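Robot demo at an open day – what should I ask, and is it worth taking my dad?

Trudy Brunton

Hello all, first time posting in this bit of the site so shout if it belongs somewhere else. There's an open day coming up in April at the Grastisholm workshops and one of the things on the leaflet is "two-armed robot handles laundry, come and watch". I'd love to go. My dad has arthritis in both hands and folding is the job he moans about most, so I thought I'd bring him along and he could see what's coming.

My worry is that I've been to one of these before (a different place, years ago) and we stood behind a rope for most of an hour while a man talked over some slides. Dad won't put up with that, and his knees won't either. So has anybody been to the Grastisholm one? Can you get near enough to see anything? Do they let you ask questions while it's running, and what would you ask if you were me? I know nothing about robots beyond the hoover sort.

Also the leaflet says entry is free but you need a slot. Is that strict?

Sherif Belkadi

yes been. slots are strict in the morning, after lunch they just let you in. parking is terrible, use the bus. the tea is fine

Aicha Alaoui

Oh do take him! I went to the last one with my sister and we had a lovely time, and we're not technical people at all (she runs a dry cleaner's, which is why I dragged her along). There were 143 names on the sign-in sheet when we left and it never felt crowded, because they take you round in small groups and there are things going on in the other rooms too.

The laundry one is on a table in its own booth and you stand pretty much next to it. No rope! There's a screen beside it as well, so if your dad would sooner sit down he can have a chair and still get a close look at the cloth and the grippers. Ask the person on the door for a chair, they had a stack of them behind the coats and were very nice about it.

Be warned that it's slow. My sister kept twitching to reach in and do it herself. But once you stop comparing it with a person it's properly gripping (sorry) and you start noticing how awkward cloth is. It slides, it bunches, it flops over the side of whatever you're holding it with. I took a couple of pictures for her to show the girls at work:
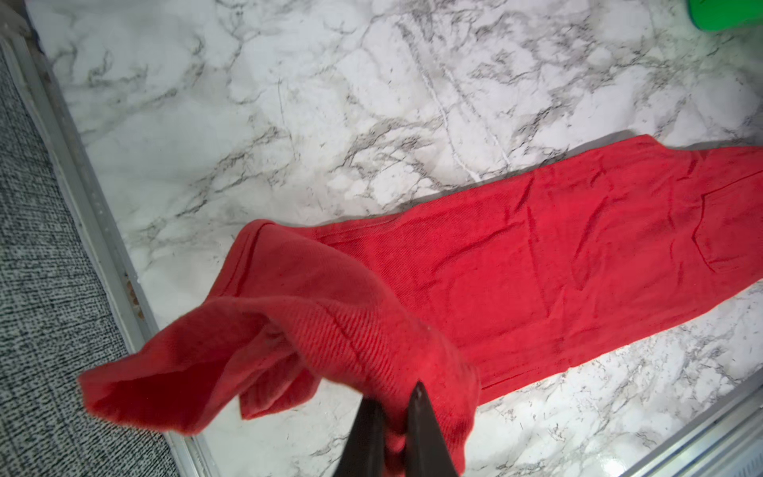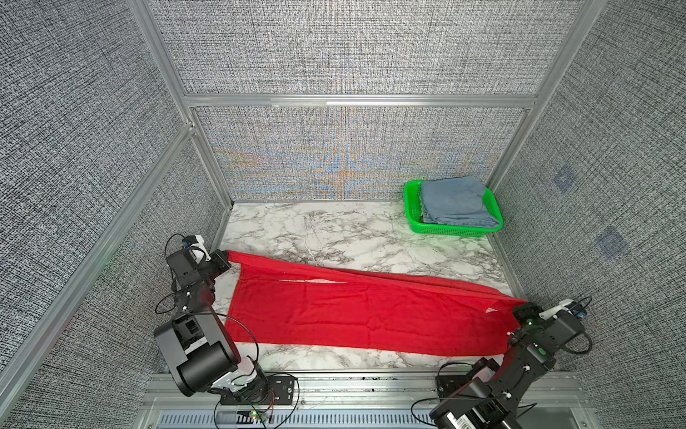
Younes Lamrani wrote to me after I'd put the same pair up on our local page, and he thought I'd been a bit too kind about the speed. His view was that people should ask how many goes it needs on a garment it hasn't met before, and whether somebody steps in when it gets stuck, since a demo usually runs on the same few bits of clothing all day. I think that's fair, and I wish I'd had it in my head when I was standing there, so put it at the top of your list.

The other things I'd ask, now I've had time to think about it:

What happens if it drops something, does it try again by itself or does it need a hand? Can it tell inside out from right way round? (My sister's question. She got a long answer and was still talking about it on the bus.) And is anyone steering it, or is it working things out for itself? Ask that one early on, because you watch it quite differently depending on the answer. We forgot to, and then argued about it all the way home.

They're happy to be asked while it's running. The young man we had was chatting away the whole time and only went quiet once, when he was looking at something on his laptop.

As for your dad's hands, I'd be a little careful how you put it to him. I didn't see anything there you could buy and stick in the utility room, and when someone in our group asked about prices they laughed and said to come back in a few years. If he goes along to be nosy he'll have a great afternoon. If he goes hoping to order one he'll be grumpy by teatime – mine would be, anyway.

On the slot, Sherif's right about the afternoon. We turned up at half past two without one and walked straight in. The booth is on the ground floor, past the Vernent stand with the lift parts, and the loos are just opposite. There's a short ramp at the side door if the front steps are a bother.

Trudy Brunton

Thank you both, that's more than I'd hoped for. Afternoon it is, and we'll get the bus. I've written Younes's question on the back of the leaflet and Dad has already added one of his own, about fitted sheets.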